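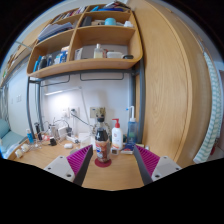

Slide 1: desk with soft drink and pump bottles

Working from home and your back – speaker notes, Markcombe library evening talk

Start when the door closes. Phones on silent. Say where the restrooms are.

Main point first. Most desk pain comes from staying in one position too long. Chair price matters less than people expect. I spent 14 years fitting out offices at Cirwood before I went out on my own, and the sore backs I met were spread evenly across cheap and expensive seats.

Ask for a show of hands: who works at a kitchen table? Who sits on a bed? Don't comment on the beds.

Screen height. Top of the screen at eye level or a little under. Laptop users need a separate keyboard. A stack of books is fine as a stand. Skip the Grollgate arm unless somebody asks – it costs over 400 dollars and the clamp won't fit a thick desktop.

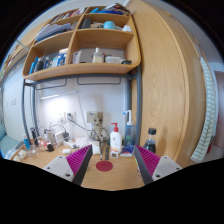
Slide 2: wood desk with a small figure and a lotion bottle

Reach. Things you use every few minutes go inside forearm length. Everything else goes farther back. Get the room to stretch out one arm and note where the hand lands. Allow two minutes for this, they will talk.

Feet. Flat on the floor or on a box. If the chair has to go up to suit the desk, the feet have to come up too. Show the Sabatier footrest, then pass it along the front row.

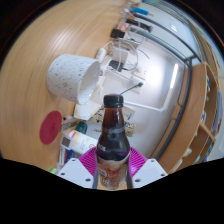
Annick Deschamps wrote after the March session that the footrest part went too fast, and that short people in the back had given up by then. She'd like the chair height worked out before the desk height.

So do chair first this time. Sit, knees level with hips, then look at the elbows. Elbows lower than the desk means raise the chair and add the box.

Breaks. Stand up every half hour. A timer works better than good intentions.

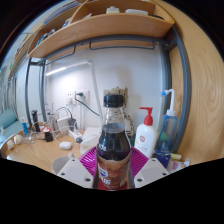

Walking to another room counts as a break. So does taking a call on your feet. Leave the standing desk question for the end or it will eat the whole hour.

Handouts are by the door. Stop by 8:30 p.m.

3 comments | 14 shares

Related
Lighting a small home office
Choosing a secondhand chair
Wrist pain and the mouse

Contact | Back to top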